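3.2 Mechanical Build and Workspace

The Tresero platform was built in the shared workshop Floltness during evenings, with the tools that every member can use there. We wanted a two-arm station that one person is able to put together and repair alone, and this wish decided most of the mechanical choices. Both arms have the same links and the same servo modules, so a broken part of the left arm can be replaced with a spare part which also fits the right arm. In January we still had two different shoulder brackets. They were later replaced by one type.

The arms are mounted side by side on one black rail at the front edge of the table. In an earlier version each base was held by its own clamp, and the distance between the bases changed a little every time somebody moved the table. After such a change the calibration had to be repeated for both arms. With the common rail, the two bases move together if they move at all, and we repeat only the short check described in Section 3.4.

Cable routing took more time than we expected. On the left arm the cable is led along the links from the wrist down past the elbow. On the right arm we left a long free loop, which lies on the table between the arms. The loop gives the wrist more freedom to turn, but it can also come into the path of the other gripper. We have not yet decided which solution is better, and for this reason both are kept in the present build. Power is taken from a strip at the right side of the table.

The main test object is a smartphone. It is flat, smooth, and expensive enough to make the builder careful. When the screen is switched on it also gives the cameras a bright area, which caused some difficulty with the automatic exposure. A typical hold is given in Figure 3, where the phone is in the left gripper and the right gripper is free.

Figure 3. The two-arm station on its rail. (a) Left gripper holding the phone at an angle, right gripper empty, with the free cable loop on the table.

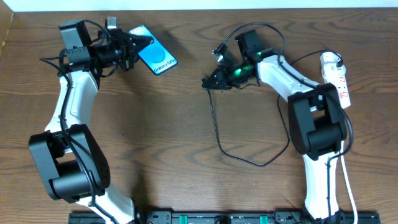
3.3 Grippers and Wrist Cameras

Each gripper has two black fingers with a ridged inner surface. The first fingers were smooth, and the phone turned slowly between them when it was held near one end. Lok-yiu Lui drew the ridged version and tested it with objects of several widths. The ridges do not increase the closing force, but they hold the edge of a thin object better and make a small error in the finger angle less important.

A small camera is fixed close to the gripper so that both fingertips stay in view when they are open. We consider this important for a home build. The joint play of low-cost servos is large enough that the position computed from the joint angles cannot be trusted at the last part of the approach. The camera sees the fingers and the object together, and the correction can be made in the image without knowing the exact position of the arm.

Before closing, the software compares the middle line of the phone with the middle line between the two fingertips. If the phone is too far to one side, the wrist is moved and the comparison is made again. If no valid result is found in 2000 ms, the arm stops and waits for the operator. Herman Pasaribu added this limit after a night test in which the arm kept correcting itself and did not come to an end. In a series of 200 approaches the limit was reached 38 times, most often when the table was strongly lit from one side.

Thin objects near the phone are a second source of error. A dark cable on the wood has nearly the same brightness as a finger, and the first version of the edge search sometimes took one for the other. The present version accepts an edge as a finger only if it begins at the lower border of the image. Part (b) of the figure gives the wrist view with the phone flat on the table between the open fingers and a thin cable to its right.

Figure 3 (continued). (b) Wrist camera view of the phone and both open fingers.
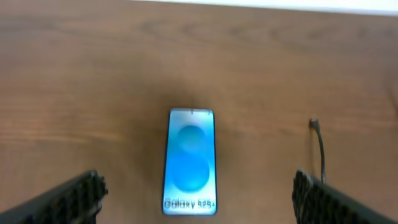

Can this station be built without a 3-axis force sensor at the wrist? We built it without one. The closing of the gripper is limited by the current of its servo, and the limit is set by hand for each type of object. A force sensor would make this setting easier, but it would also need one more cable along each arm, and a stiffer wrist to carry it.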